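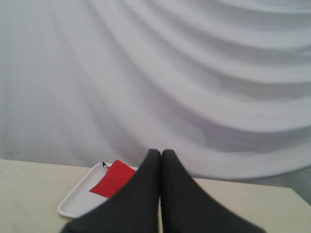

Finger sleeve kit for the Atolach two-finger gripper. Replaces the old bare-finger set, fits every Atolach wrist we've shipped and the Grernix wrist with the adapter ring. Two fingers, dark gray, rounded tips, wide at the base. Closed up they should meet in one narrow seam like the pair over the tray – if you can see light between the tips, the left one is not seated. Back it off and start again, don't just crank the screw.

In the box: 2 fingers, 2 sleeves, 7 screws (one spare), hex key, wrist camera shim. Part no. 2549.

Fitting
Power off at the cell, not just the pendant. Old sleeves off first, peel from the base. Wipe the finger, let it dry. New sleeve on from the tip, seam to the inside. Screws finger tight, close the gripper, then snug them up left side first. Re-zero the jaw before you run anything. Skipping the re-zero is most of our support mail.

Wrist camera
Shim goes behind the bracket. Fingertips should show in the lower middle of the view with the table past them. If they're way off to one side the shim is in upside down. Clean the lens with a dry cloth only, no spray.

Grip check
Use something thin plus something soft – a rod with fabric on it works well. Grab low, close slow, lift, look at the camera view. 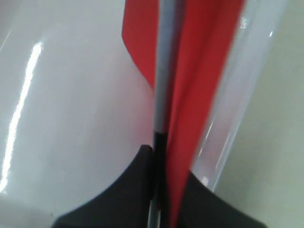

Grip check on a thin rod, red fabric gathered between the fingers.

Rod leaning a little is OK. Rod turning in the grip is not, redo the screws.

Upkeep
Look the sleeves over every 200 hours. Shiny patch on the inside face = swap both, never one. Lint builds up at the base of the sleeve if your handling cloth, pick it out with tweezers. Do not use the Cruzado cleaner on these, it makes the surface go tacky and nothing will relase right. Skurnley wipes are fine.

Spare sleeves sold in pairs only. Next batch ships in October, back orders go out first.

Page updated 2023-08-01

Filed under: Grippers & Fingers, Spare Parts, Setup Notes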